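All About Rugs!

Take your shoes off and stand on a rug. Wiggle your toes. What you can feel is thousands and thousands of tiny bits of thread, all standing on end and packed together so tightly that they hold you up.

People have been making rugs for more than two thousand years. One of the oldest ever dug up was found in a frozen tomb in the mountains of Siberia. Water had got into the tomb and turned to ice, and the ice kept the rug safe all that time. It still has its colours, and you can still see the deer and the horse riders around its edges!

So how do you turn a sheep into something to lie on while you read a comic? Let's find out.

First, catch your wool

Lots of rugs are made from wool. Others are made from cotton, silk, jute (a plant with long, tough stalks) or threads made in a factory, such as nylon.

Wool is brilliant stuff for floors. Each hair has a natural crinkle in it, a bit like a spring. When you tread on it, it squashes down, and when you step off, it pings back up again. Cotton isn't nearly so springy, but it is strong, so rug makers often use it for the hidden part at the back.

A sheep's coat comes off in one big piece called a fleece. A fresh fleece is greasy, smelly and usually full of twigs, so it needs a really good wash. The grease is called lanolin, and it gets saved and used in things like hand cream and lip balm. If you ever get the chance to stroke a fleece before it has been washed, do! Your hands will be lovely and soft afterwards (and they will smell of sheep).

Next comes carding. The wool is brushed between two sets of little wire teeth until all the hairs point the same way. Then it is spun, which means it is pulled out long and thin and twisted at the same time. The twist is what makes it strong. You can try this with a bit of cotton wool: pull it gently and it falls apart, but twist it while you pull and you get a thread!

Roots, beetles and a very blue leaf

Nowadays most wool is coloured with dyes mixed in a factory. Long ago, every colour had to come from a plant, an animal or the ground.

Red came from the roots of a plant called madder, or from tiny insects that were dried and ground up. Yellow came from a tall wild flower called weld. Brown came from walnut shells. And blue came from indigo leaves, which is the best one of all, as the wool comes out of the pot a yellowy green and then turns blue in front of your eyes as the air gets to it. It looks just like magic, but it's chemistry.

Green was a nuisance. There were plenty of green leaves about, but very few of them made a good green dye, so dyers dipped the wool in yellow first and then in blue.

On some old rugs you can spot a stripe where a colour changes a little bit halfway across, as if the sun had gone in. Rug makers have a word for this: abrash. It happens when one lot of wool is used up and the next lot has come out of the dye pot slightly darker or lighter. Some people like it so much that they ask for it specially!

Up and down, side to side

Now for the making. A handmade rug is built on a big frame called a loom. Threads are stretched tight from one end of the loom to the other. These are the warp threads. The threads that go across, over and under, over and under, are called the weft. (If you mix them up, try this: weft goes from right to weft. Sorry.)

If you only use warp and weft, you get a flat rug with no fluff. These are called flatweaves, and kilims are one well-known kind.

To make a fluffy rug, you need knots. The weaver takes a short piece of coloured wool, loops it round a pair of warp threads and pulls the ends to the front. Then the next knot, then the next, all the way along. At the end of the row, some weft goes across and gets bashed down with a heavy comb to hold everything in place. The fluffy side is called the pile.

How many knots does it take? At the Gakska rug museum in Durnevthorpe there is a doll's house rug, no bigger than a birthday card, with a label telling you it has 3391 knots in it. It has 91 rows. Every knot was tied by hand, and the pattern is a single red bird sitting on a twig. Just think how long it would take to do a whole floor!

When the knotting is finished, the pile is all different lengths and looks rather like someone who has just got out of bed. So it gets a haircut. The weaver goes over it with big flat scissors until it is smooth, and suddenly the pattern looks sharp and bright.

What about machines?

Most rugs in shops are made by machine, and those machines are fantastic to watch. One sort is a giant loom that does the job of weaving at tremendous speed. Another sort is called a tufting machine. It has a long row of needles, and they all punch yarn through a sheet of cloth at once. The back is then painted with a sort of glue so the tufts can't fall out.

Want to know how a rug was made? Turn over a corner and have a look. If you can see the pattern clearly on the back, with little bumps, it was probably woven or knotted. If the back is plain cloth, it was probably tufted. (Ask before you move the furniture.)

Reading the pattern

Rug patterns can be stars, stripes, zigzags, animals, trees or just plain shapes. Flowers turn up again and again, all over the world, and chrysanthemums are a great favourite. They have lots of petals arranged in a circle, so they fit nicely into a round shape, and you can make them large or small to fill up any gap.

Designers work out their patterns on squared paper. Each little square is one knot. That means a curve is really a set of tiny steps, just as it is on a computer screen. The more knots you squeeze in, the smoother the petals look.

What does a rug do all day?

More than you might think! It keeps your feet warm by trapping air in the pile, and trapped air is very good at stopping heat from escaping. On a cold morning in November, put one foot on a rug and the other on floor tiles. They are very nearly the same temperature, but the tiles feel much chillier, as they carry the warmth away from your foot so quickly.

Rugs make rooms quieter, too. Sound bounces off hard floors and gets swallowed up by soft ones. Clap your hands in the bathroom, then clap them in a room with a big rug, and listen for the difference.

And they help to make a room feel like a room. A big rug can join up a sofa and a coffee table so that they look as if they belong together, and the colours in it can be used to choose cushions, curtains or paint.

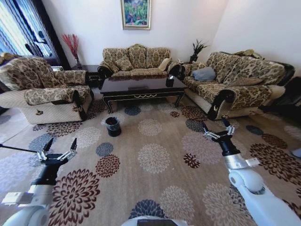
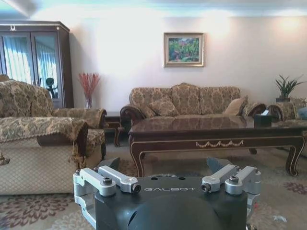
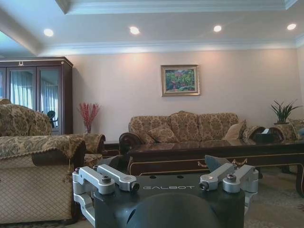
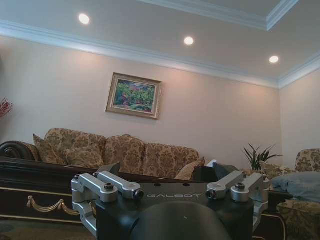 In the living room. Look for the chrysanthemum shapes on the rug in the first picture: they are dark red, slate blue and cream.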